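Robot Manipulation Lab, course handout
Unit 7: Setting and clearing a place
Revised 2 March 2020

In January most of you got the arm to pick up a foam cube, and there was a certain amount of cheering. Foam cubes are very forgiving. You can grab one badly, at a silly angle, and it will squash a little and come along anyway. Cutlery won't do that for you.

This unit asks for one place setting. Your program has to move a knife and a fork between the drawer and the table, either direction, without dragging the plate along for company. Groups working at the Fusbridge bench go first; the Lemanis bench gets the same task the week after, with the advantage of having watched.

Flat things on flat tables are the main trouble. A two-finger gripper needs room on both sides of the handle and some air underneath it, and a knife lying directly on the tabletop offers very little of the second. Hence the rests. Put every utensil on one before you start a run, and put it back on one when you finish. 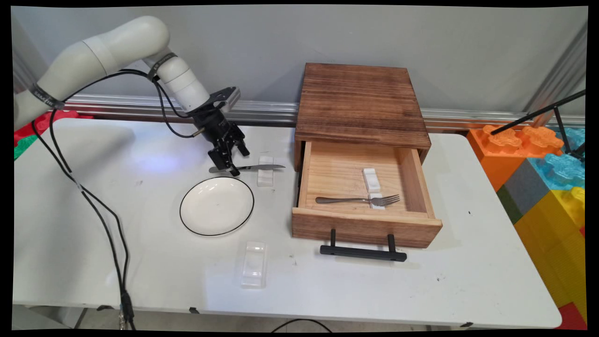

Come down slowly. The last stretch of the approach is where the fingertips meet the table, and the table always wins. Set a hover pose just over the handle, stop there, check that the fingers straddle it, and only then descend. If you skip the hover pose to save time, please also budget time for recalibrating the wrist.

The drawer is its own small misery. Open it fully before you plan any reach inside, and treat the handle as an obstacle — it sticks out farther than you remember, and your planner remembers nothing at all.

What to hand in

Logs from 12 runs in a row, including the bad ones. A log with no failures in it will be read with great interest.

One page, no more than 500 words, on the failure you saw most often and what you changed. "We tried again" is a change only in the loosest sense.

Your grasp poses, in the Jirkberg format from Unit 3. Units in meters. Last year one group used inches and the arm went looking for the fork in the hallway.

Reading: Ginting notes, sections 2 and 4. Skip section 3, which describes a gripper we no longer own.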